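Storkine Opens Repair Room for Household Electrical Goods

Storkine will open a public repair room at its Dunne building in February. Residents may bring in lamps, chargers and power strips for a free check - no booking is required. The room has six benches, and Storkine expects to receive 635 items in its first season.

"Most households own a power strip and few ever look at it closely," said Javiera Troncoso, program director.

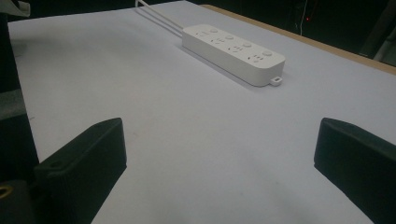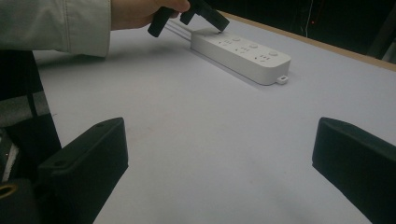 Inquiries may be sent to Tomás Tavares at the Storkine press office.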